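Kit Corner: two weeks with the Kuvine hand-held gripper

Wednesday, January 23, 2019

Hi all, and happy new year to anyone I haven't bumped into yet. I promised last time that I'd stop complaining about the label printer and write up the Kuvine instead, so here goes.

For those who missed the last issue, the Kuvine is a gripper you hold in your own hand. You squeeze, the two fingers close, a camera on the tool records the whole thing, and later you use those recordings to teach a robot arm the same job. It comes from Bech, and we got ours through Skeltthorpe, who are doing a loan deal for small shops like us. You pay for shipping and you get it for 20 days. After that you buy it or you box it back up. I have eight days left and I'm already getting a little possessive about it.

Setup was quick. I had it out of the case and recording before lunch on the first day, and that includes the time I spent hunting for a power strip. The booklet is thin and a couple of the drawings are printed so small I had to take them over to the window, but the steps are in the right order and the software found the tool on the first try. (Our laptop is old. It did not enjoy the updates. Budget a coffee for those.)

The grip itself is light and sits nicely in the palm. I've got small hands and I can work it all the way open without shifting my hold, and the Braten we tried last fall never let me do that. Jonalyn Catacutan in fixtures has much longer fingers than me and she says the trigger feels a bit cramped after an hour or so. She ended up wrapping the handle in bike tape, and now I like it better too!

So what have we done with it? Mostly pick and place, very plain stuff. Pick it up, move it over, put it down, back to start, again. We've saved 201 runs so far. I threw out a bunch from the first morning when I was moving way too fast -- the playback looks like somebody swatting flies. Slow down more than feels natural. That's my main tip, and I wish the booklet had it on page one in big letters.

The pads are my favorite part. They're flat and wide, so you don't have to be dead on when you come in for a pick. Swapping them is a small screwdriver job. I'd still like a spare set in the case, and Skeltthorpe tell me those are sold separately, boo.

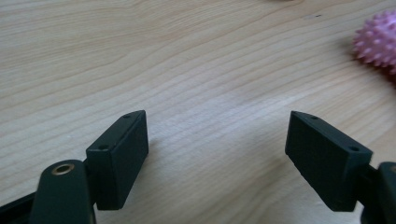
Now the grumbles. The case latches are stiff. The cable comes out on the side where my wrist wants to be, so I keep nudging it. And the viewer software names every run with a long string of numbers and won't let you rename a batch at once, so I've been keeping a paper list next to me like it's 1985. I wrote to Bech about that and got a friendly answer the same day saying batch names are on the way in February. We'll see.

Price: the quote we have is $3,128 with the case, the cable and a year of support. That's real money for us, but the Braten came in higher and we'd have had to buy the software on top. If we keep doing two or three of these little training jobs a month I think it's worth it. If it's going to live in a cupboard, then no.

Want a turn before it goes back? It's on the long bench most afternoons, come find me or Jonalyn. Please bring your own thing to pick up, and please put the cable back in the bag when you're done. Next issue I'll have the vacuum cups, if they ever get here.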